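Flollby build log: picking up pillow packs without crushing the bread

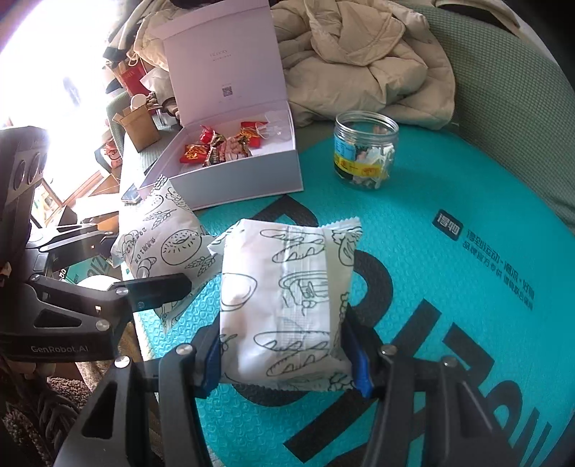 Bread packet upright between the blue pads, second gripper coming in from the left.

lovisa_s wrote:
Picking the Flollby thread back up after going quiet in July. For anyone new, it's my two-armed snack packer, and the goal is for it to take a packet off the kitchen table and put it in a box without me touching anything. Right now I'm working out the grips by hand before I let the arms try them.

Cans were easy. Cartons were easy. Pillow packs are making me crazy! They're mostly air, the bread slides around inside, and the wrapper wrinkles as soon as you squeeze it. The grip I like best so far is the one in the photo, standing the packet up and closing on the crimped sides. I get the feeling the middle of the packet is just a bad place to push, so I've been staying off it.

My question is about force. The Orkero board gives me a grip setting from 0 to 490 (no units, thanks Orkero) and I've been living at 279 for everything. Do I go lower for bread, or keep the number and put softer pads on the arms?

Lovisa Solheim
Sevell

tin_whistle wrote:
Lower. Way lower. I run the same board and I'd start a bread packet at 40 and creep up until it stops slipping. 279 is what I use for a full jar.

Also nice mat, I want letters on mine now.

benchrat wrote:
Going to disagree with tin_whistle. A low setting on that board means the jaws close slowly and then sort of hover, and mine hunts back and forth like it can't make up its mind. I'd leave the number where it is and change the pads. Wide, soft, a bit of texture. Let the pad give so the packet doesn't have to.

tin_whistle wrote:
The hunting is a tuning thing, not a force thing. Turn your gain down. Mine stopped doing it months ago.

benchrat wrote:
I've turned my gain down so far it takes a coffee break before it moves. We may have different firmware. What version are you on?

tin_whistle wrote:
2. Are you still on 1??

benchrat wrote:
...I'm still on 1.

lovisa_s wrote:
OK I'm on 2 as well, so I'll try going low first and report back. Soft pads are on the list anyway – I have a sheet of foam rubber sitting at the Ljungberg shop that I keep forgetting to bring home.

moss_and_motor wrote:
Can I ask why upright? If I was doing this I'd lay the packet flat and scoop it. Standing it up means you have to tip it first, and with two arms that's a whole dance.

lovisa_s wrote:
Fair question. My box is narrow and I want the packets to go in like files in a drawer. Flat works for the first one and then the second one lands on top of it and so on. I did think about tipping the box on its side but then everything that's already in there falls out, ask me how I know.

The tipping dance is what the second arm is for. It holds a neighbor packet out of the way or gives this one something to lean on. By hand it feels natural. Getting two arms to agree on it is a different story and I have not solved it, so if you have a simple way to do the handoff I'm all ears.

moss_and_motor wrote:
No simple way. I cheated and screwed a little fence to the table. Push the packet into the fence with one arm and it rides up on its own, then grab it. Ugly but it works most of the time.

benchrat wrote:
Fence is a good idea. Strip of wood with the corners knocked off so it doesn't tear the wrapper. I'd still do the pads.

old_solder wrote:
One thing from somebody who has lost a lot of evenings to vision: printed wrappers. Those line drawings are busy, and you've got a second packet with the same kind of artwork right next to the first. My camera code used to see two of those and call it one big packet. Practice with a plain table and one packet, then add the clutter back a little at a time.

lovisa_s wrote:
Hmm, I go the other way on that. The candy and the jar and the gift box are going to be on the table anyway, it's my table! If it only works when I clean up first then I'm not going to use it. But I take the point about the two packets. I could start with them farther apart.

old_solder wrote:
Your call. I'd hate to be debugging both at once, that's all.

tin_whistle wrote:
For the handoff, have one arm wait on a touch signal from the other and don't bother with timing. I'll dig out my script tonight and post it. It's messy and the comments are mostly swearing.

lovisa_s wrote:
Please do, messy is fine. I'm picking up the foam rubber tomorrow and I'll cut a fence while I'm at the shop.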